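Speaker notes – "Do You Need a System for Your Mugs?"
Kitchen and Home evening, Wednesday session, 20 minutes plus questions

Opening

Thank Kristof Verhoeven for the introduction. If he makes the joke about my tea drinking, let it go and move on.

Ask for hands: who has bought something in the past year to organize their cups? Hooks, racks, stackers, a little carousel. Keep hands up if you still use it. Wait. Let them look at each other.

Say plainly that I'm not here to sell a method. I have tried a fair number of methods and I'm doubtful about nearly all of them. The Prurkelari rack I bought in March cost 35 dollars and is in my garage holding paint rollers.

Part one: what the advice says

Most of the tidying advice on mugs comes down to the same few rules. Own fewer. Match them. Give each one a fixed spot. Read out the line from the Datberg leaflet about "a cup home for every cup" and pause. I don't know what a cup home is. I think it's a shelf.

The matching rule is the one I trust least. People get attached to mugs one at a time. You get one from your sister, one from a trip, one because the handle fits your fingers. Telling someone to swap all that for a plain set of 14 is telling them to buy 14 mugs, and I notice that the leaflet has a price list on the back.

Part two: the tray

So what do I think is worth doing? Very little, but I'll stand up for the tray. Put the mugs you're dealing with on one tray, carry the tray, put it down where you want it. That's the whole idea and it's older than any of us.

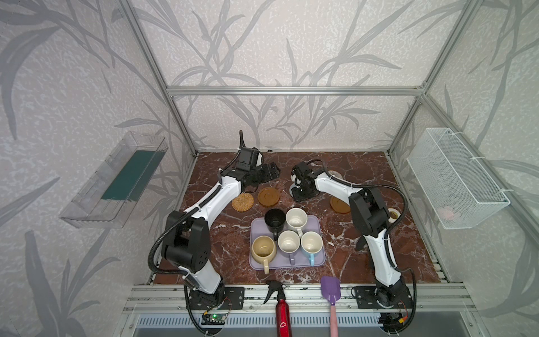
Five is a good load. Two rows, some air between them if the tray allows it, and handles where you can get hold of them. Some people insist that all handles must point the same way. I've read a full page on this. My view is that you should be able to pick up a mug without knocking the next one, and past that I don't care.

Colored handles do help, I'll give them that. A lavender handle and a light blue one are easy to tell apart across a table, and it saves the "is this yours?" conversation.

Part three: stains

Expect a question here, so get in first. A light stain inside a mug is normal where people drink tea and coffee. There are products. Nakemon sells a powder that promises 100 percent removal, and I'd like to know 100 percent of what. I used it on four mugs and baking soda on four others and couldn't pick out which were which the next morning. My husband couldn't either, though he wasn't trying very hard.

Part four: coasters

Slow down here, people have feelings about coasters.

I used to think they were fussy. On marble I've changed my mind, mostly. What I'm still not sold on is the holder, the stand, the box they come in. Once coasters are stacked in a stand they stay in the stand. Leave several of them spread out behind the tray and people put cups on them. A spiral pattern, a raised rim, whatever you like. I do lean toward the rim.

Skip the Pan cork story if we're past the 14 minute mark.

Closing

Go back to the show of hands. Ask what they'd lose if they did nothing about their mugs this month. Take a couple of answers, repeat them for the back row.

Then questions. If someone asks about dishwashers, say I'll talk to them afterward.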